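Filed under: Kitchen Help > Steaming

Bamboo Steamer FAQ

These are the questions we get most at the Lultside kitchen shop. Answers are by Roya Pakzad, who has taught our dumpling class since August.

Do I need to soak a new steamer?
Yes. Rinse it, then soak it in cold water for 31 minutes or longer. Steam it once with nothing inside before you cook in it. The raw bamboo smell fades after a few uses. 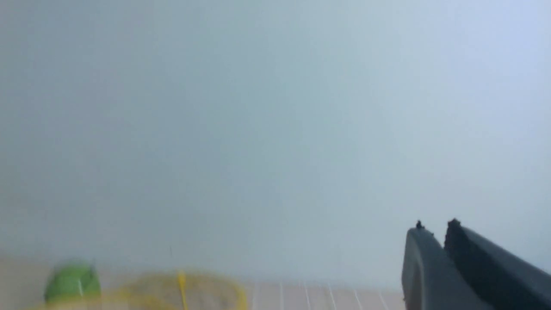 Skip the soap at this stage. Bamboo takes it up and gives it back to your food.

What size should I buy?
Measure your pot first. The steamer should sit on the rim or just inside it, with no gap for steam to get out. If you cook for two, a single basket is plenty. You can add a second tier later, as long as the width matches.

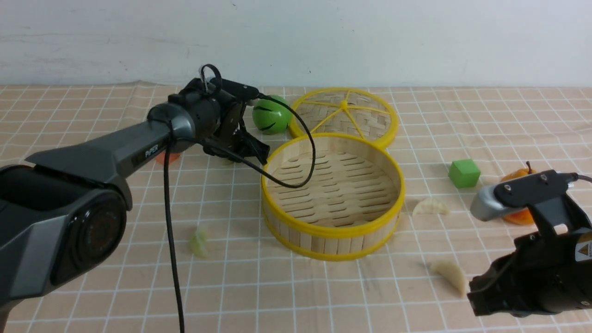

How much water goes in the pot?
Enough to last the cooking time without touching the basket. For most pots that means two inches. Keep a kettle hot and top up from the side if you are steaming buns or a whole fish.

How do I stop food from sticking?
Use cabbage leaves or parchment with holes cut in it. Leave space at the edges — steam has to come up past the food. Oil alone works poorly on bamboo.
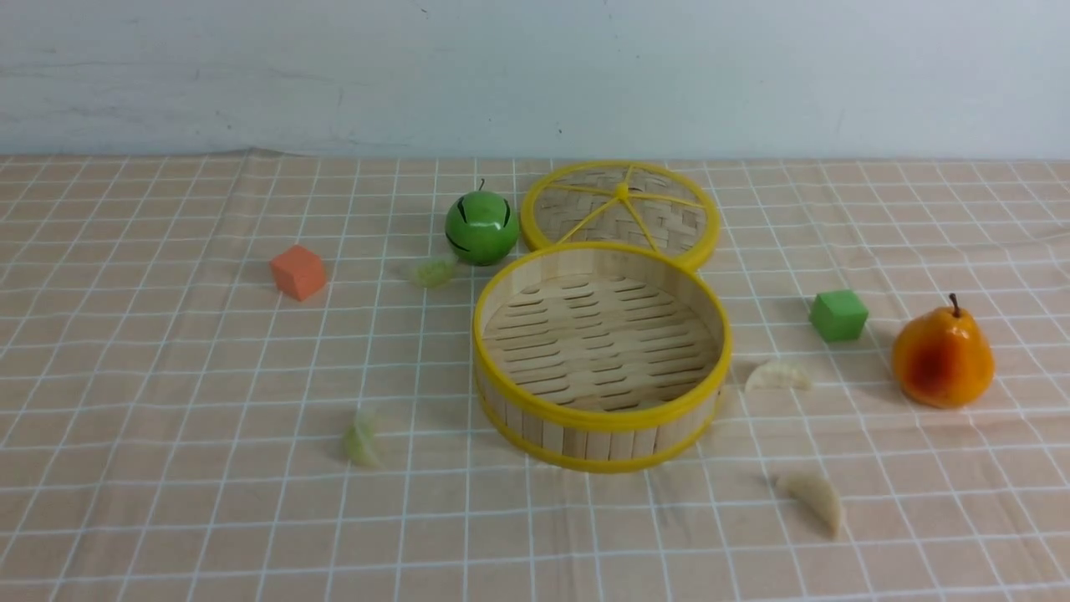 Round steamer basket with its lid set behind it.

How long do dumplings take?
Small ones from the fridge need 7 minutes over a steady boil. Frozen ones need a few more. Don't thaw them first or the wrappers go soft and tear.

How do I clean and store it?
Hot water and a soft brush. Stand the pieces on edge until they are dry all the way through, which can take a full day in a damp kitchen.
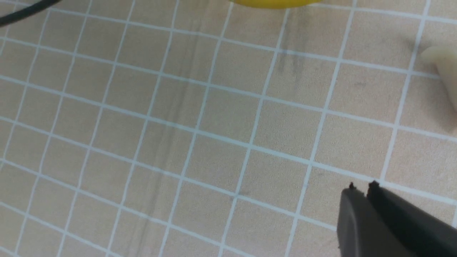
Keep it on an open shelf, never in a plastic bag. A few spots of mold can be scrubbed off with white vinegar and boiled out. If the smell stays, replace the basket.

Last updated Feb 11, 2019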